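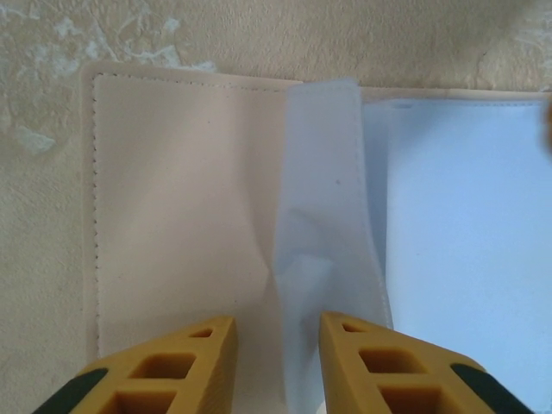 Notebook, 13/04/2025. Skisel disc remaster, audio sync

Reel 2 transfer checked against the January scan. Picture matches. The 5.1 track runs 30 ms early from the second song to the end of the reel. Stereo track is fine.

Moved the start of the 5.1 stem and re-encoded. Chapter marks left as they were. Output file saved to the Mosoti drive as build 447.

To do:

1. Replace the overture with the Trurkska master. The current one has a dropout on the left channel. 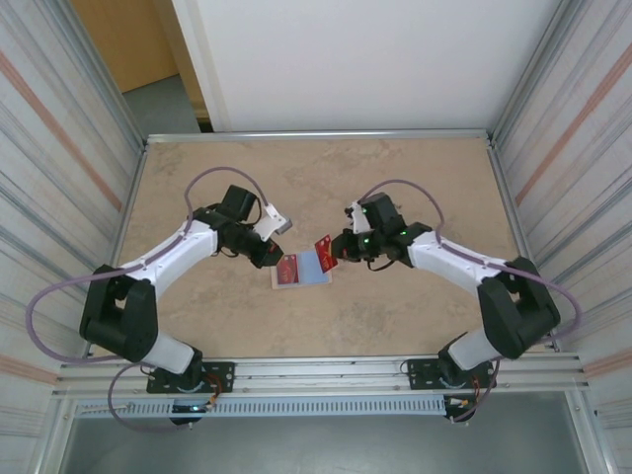

2. Subtitles: lyrics on two lines at most. Panya Ruangrit has the corrected text.

3. Grain in the balcony number is too soft. Rerun with noise reduction off, same bit rate.

Played build 447 on the older deck. Layer change falls in the middle of a held note and is audible as a gap. Would move it to the fade before the trial.

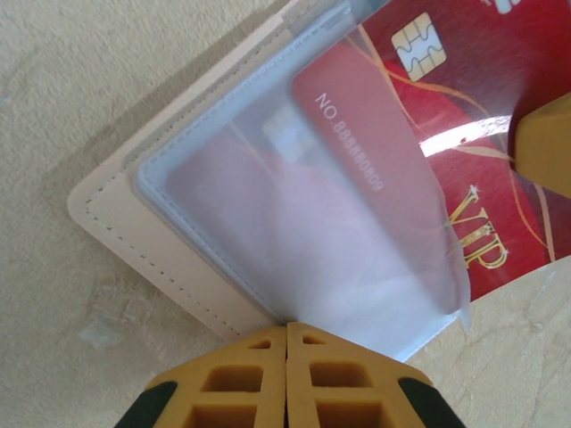
Bakari Mabula: the fade is too short on that deck, use the black after the intermission card. Check the menu loop too, it clicks at the restart.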